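Section 2. Setting Up the Workplace Inspection Log

The Flolden log records hazards, cleaning checks and corrective actions for each work area. Complete the steps below before the first inspection.

1. Sign in to Flolden with a supervisor account.
2. Select Sites, then Add Site. Enter the site name as it appears on the posted safety notice.
3. Add each work area separately. Area names may contain up to 260 characters.
4. Assign an inspector and a deputy to every area.

Note: Areas imported from Kisis keep their original names – check them for duplicates before saving.
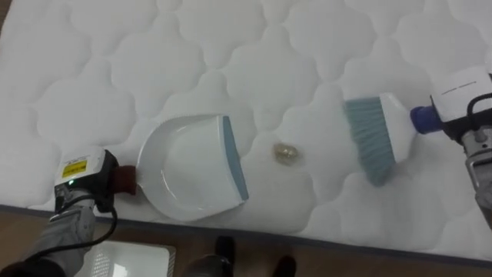 Inspection items are entered under Checklist. Each item should name one task and the surface or equipment to which it applies. Sweeping up debris from a quilted mattress with a brush and dustpan, for instance, is entered as a single item under Soft Furnishings. Disinfecting the same surface is a separate item.

5. Set the reminder interval. The default is 10 days.
6. Select Publish. Inspectors receive the checklist at their next sign-in.

Caution: Publishing replaces the previous checklist. Export any open findings first.

Entries marked Serious remain open until two supervisors have signed them. See Section 4 for closing procedures.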